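Suchbegriff eingeben Suchen Erweiterte Suche

Ordnung auf kleinem Raum — Bericht zur Projektarbeit
Vorgelegt von Nesma El Idrissi, Igor Duda und Hsiu-ying Mak
Betreuung: Satish Mittal
19. Juni 2020

3 Das Schlafzimmer

Als wir uns im November zum ersten Mal zusammensetzten, wollten wir eigentlich über Küchen schreiben. Omid Jalali, der die Parallelgruppe leitete, hatte die Küchen aber schon vergeben, und so kamen wir zu den Schlafzimmern, was uns im Nachhinein sehr gefreut hat! Ein Schlafzimmer erzählt nämlich viel mehr darüber, wie Leute mit ihren Sachen leben — was gefaltet wird, was am Haken landet und was man lieber unter die Matratze schiebt.

Unsere Leitfrage war, wohin die Kleidung wandert, wenn kein großer Schrank da ist. Wir haben dafür 26 Seiten Notizen geführt (Igor schreibt leider sehr klein, das Abtippen hat zwei Abende gedauert) und für jedes Stück festgehalten, ob es liegt, hängt oder gerade in der Hand ist. Im Schlafzimmer war beim Aufräumen alles gleichzeitig in Bewegung, und wir mussten uns erst angewöhnen, auch den Boden als Ablage mitzuzählen.
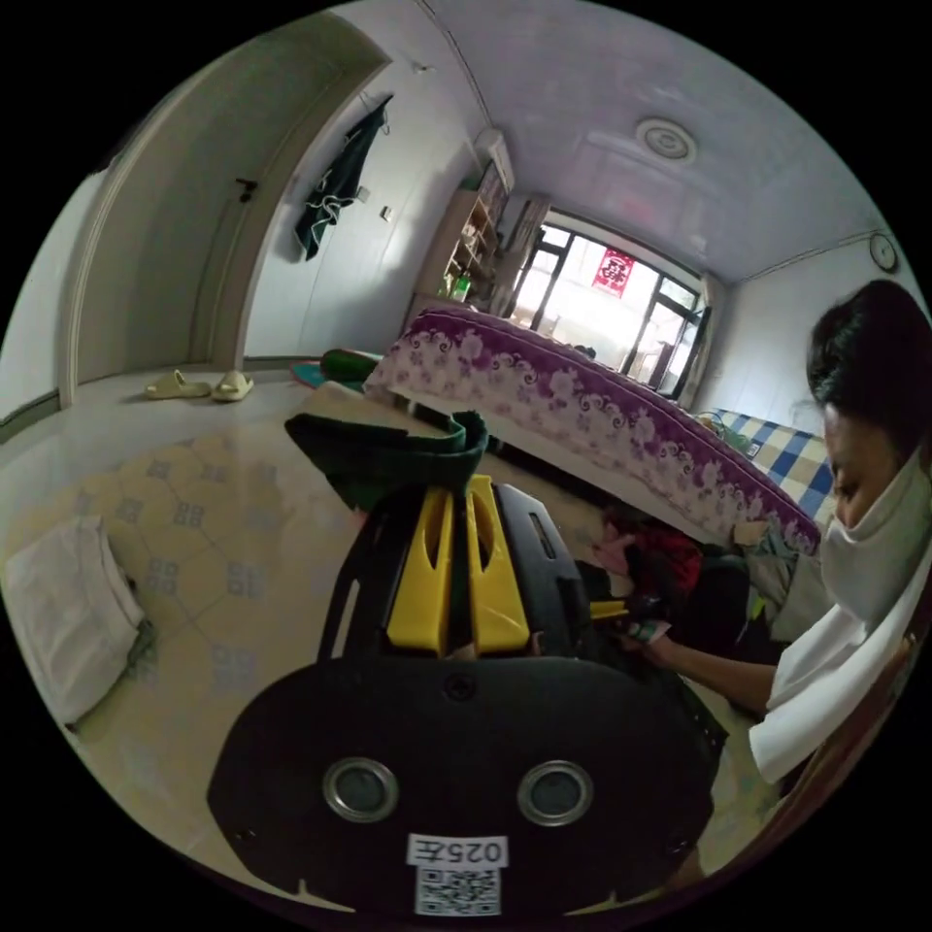

Unter der schräg gestellten Matratze: etwas Rotes aus Stoff und kleine Taschen 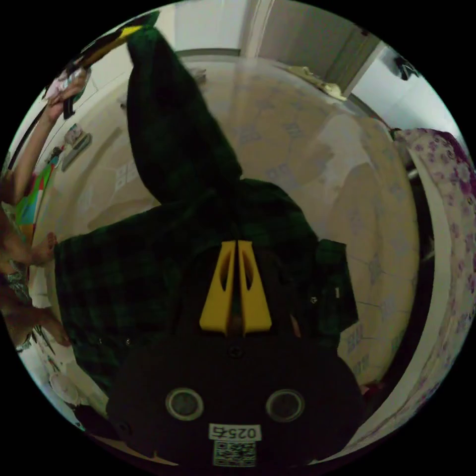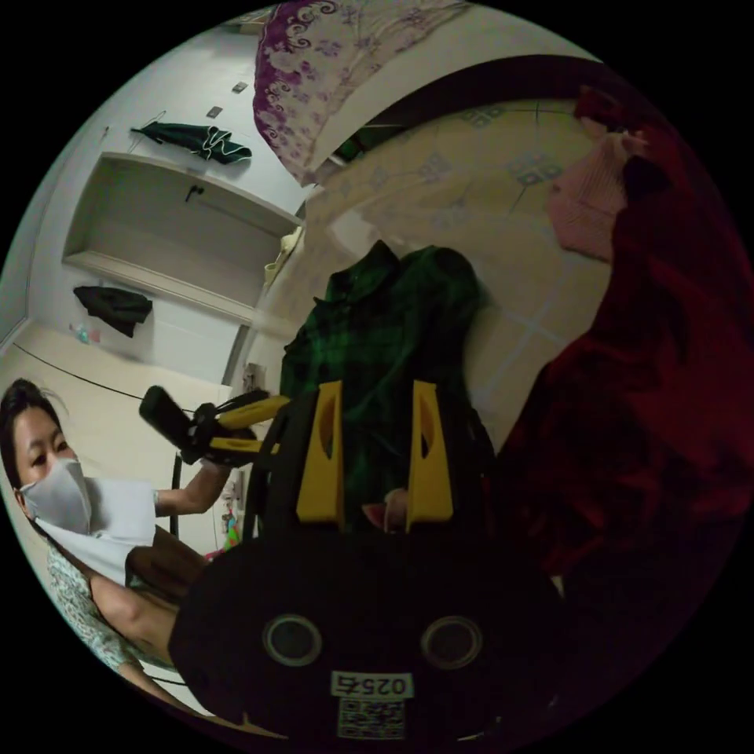
Das karierte Hemd, aufgehängt neben dunkelrotem Stoff

Am längsten haben wir in der Gruppe über das Falten gestritten, ganz freundschaftlich natürlich. Hsiu-ying faltet Hemden immer über einem Brett, so hat sie es von ihrer Tante gelernt, und sie findet, dass der Stapel nur dann gerade wird, wenn alle Stücke dieselbe Breite haben. Igor hängt grundsätzlich alles auf und hat zu Hause deshalb keinen einzigen Stapel. Ich selbst liege irgendwo dazwischen: Hemden auf den Bügel, alles Weiche in die Schublade, und die Wintersachen kommen in Beutel unters Bett, wo ich sie bis zum ersten Frost zuverlässig vergesse.

Für die Auswertung haben wir drei Gruppen gebildet, nämlich Hängendes, Gefaltetes und Verstautes. Schwierig blieb die Kleidung, die schon getragen, aber noch nicht reif für die Wäsche ist. Herr Mittal schlug vor, sie als eigene Gruppe zu führen, doch dafür war unsere Tabelle mit ihren 122 Zeilen schon zu weit gediehen — wir haben sie also beim Hängenden gelassen und mit einem Sternchen versehen. Die Tabelle liegt im Anhang, die Sternchen sind von Hand nachgetragen.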